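Till Pfeiffer's cell at the Zedmont workshop occupies one perforated blue table. The arm was bought second-hand. The tool is a single rod on a clamping ring, made on the shared lathe over two evenings in January.

Test parts are small plastic blocks in four colours, set out on a wooden board. Tip height is measured from the board, so the board stays put between runs. 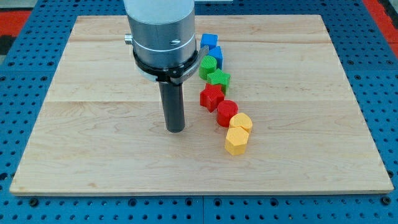

Calibration takes 77 seconds and is repeated whenever the clamp has been touched. Pfeiffer's first controller, a Marinescu, dropped commands once the queue passed 524 entries. He rewrote the queue handling and has since logged 3000 moves with five faults, all of them traced to one connector. A replacement is on order. The next job is a force limit on the downward stroke.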